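Plavunura Student Robotics Club - progress report to the Marikar fund
Second report, covering the work since the May one

Quick one this time, we are in the middle of test week and the bench is booked solid. Short version: the plate task is on track, money is mostly fine, one delay on the wrist part. Details under the headings you asked for.

Where we are

Task is still the one in the proposal. Plates stand on edge in a wire rack, arm takes the front one, lays it flat on the right side of the table. Then the other way round, flat to rack. Simple to say. The second half is the hard one and we knew that going in.

Rafsan's group has the rack-to-table half. Tanvir and two first years have the return. Kumudini Sultana keeps the logs and checks that every run gets a label before anyone goes home (this was a mess in May, it is not a mess now).

Start layout for the rack-to-table runs is fixed - teal in front, then the red, then the blues, navys and beiges going back. Same order every time or the run gets thrown out.
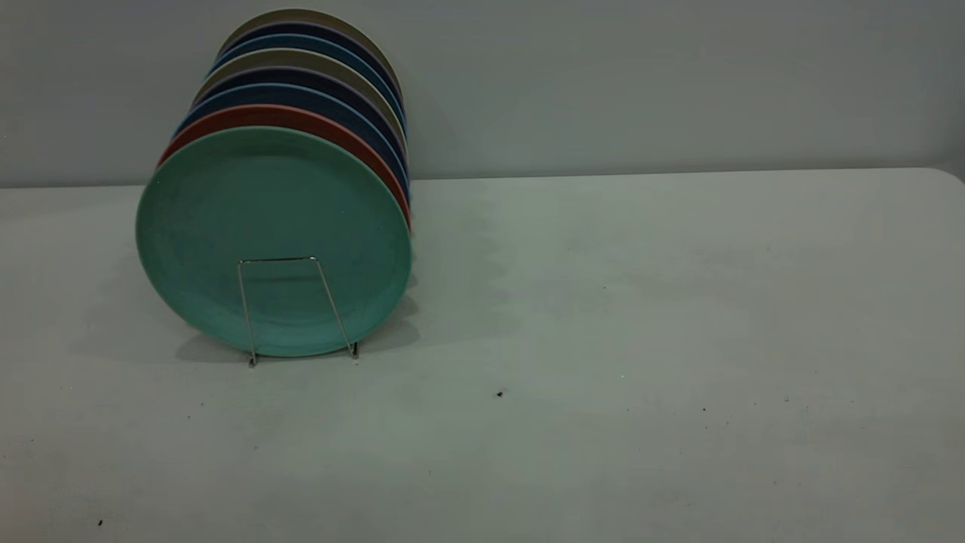
Torkorby, 24th June

Numbers to date. 3,209 runs recorded in total, both directions. 322 of those thrown out, mostly wrong starting order or someone leaning on the table. Target in the proposal was 2,000 good ones by the end of this period so we are well past it, but see below, the mix is lopsided. Only 497 of the good runs are the return direction. Want a lot more of those before anybody draws conclusions.

What is working

Front plate pick. The approach from the right is reliable now, after Rafsan changed the angle so the fingers come in along the rim and not straight at the face. Teal plate and the red one both fine. Placing flat is fine too, we dropped the release height and the wobble is mostly gone.

Color seems to matter less than we feared. The dark navy rims gave the detector trouble in May, two neighbors read as one plate. Tanvir retrained with more side light and that has cleared up, at least for the front four. Further back we still get misses, specially where the rims bunch up.

What is not working

Return direction. Getting under the rim of a plate lying flat is slow and the plate slides. Then it has to be turned upright and set back against the stack without pushing the rack. The rack is light and moves if you look at it wrong. We tried tape under the feet, which held but left the table sticky, so that came off again. Jawad Jafri is drawing a printed base with slots for the feet. First version to small, second one is on the printer.

Wrist part: ordered from Pindville, promised for last month, not here. They say it shipped. Rizwan Saha is chasing it. Until then we use the old wrist, which can't do the full turn in one go, so each return run is two moves and a pause. Costs us time on every run.

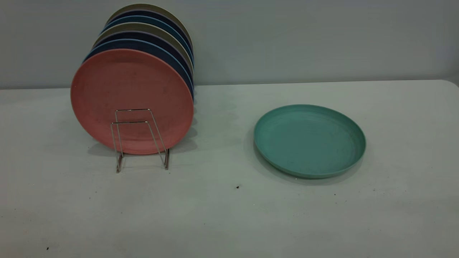 Teal plate flat on the table, pink-red one at the front of the rack.

Position of the flat plate is the open question. Jawad wants it in one marked spot till the return is solid, Rafsan wants it moved about from the start so we don't have to collect everything again later. For now we do a marked spot in the morning and free placement after lunch. Will report which data trains better.

Money

Spent on the plates, two racks, printer filament, lamp. Wrist part is paid but see above. Travel line not touched. We would like to move part of it to a second lamp and a spare set of fingers, the pads wear out fast on the rims. Need a yes from you in writing for that, an email is enough.

Next period

Finish the base. Fit the wrist if it comes. Bring the return runs up to something near the other direction. Open evening demo for the first years' parents, rack-to-table only unless the return improves a lot.

Log sheets and the run list are in the shared folder, same link as before. Questions to Rizwan, he is in the lab most afternoons.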